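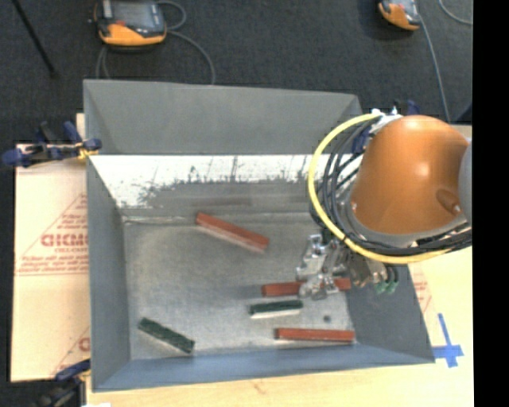
**Figure 2.** Picking cell with the gripper lowered over a red bar in the sheet-metal bin.

### 3.2 Equipment budget

The arm was already in the lab, so the budget covered only the gripper, the bin and the fixturing. Condau and Clendevik both quoted for the gripper — Clendevik at 556 euros, Condau at 415. We took the lower quote. The bin is held with clamps, and we priced a bolted frame for the second cell only. Kusuma and Kiiskinen kept the spending record. Spare fingers were left out of the first order and added in September, with two sets now planned per cell.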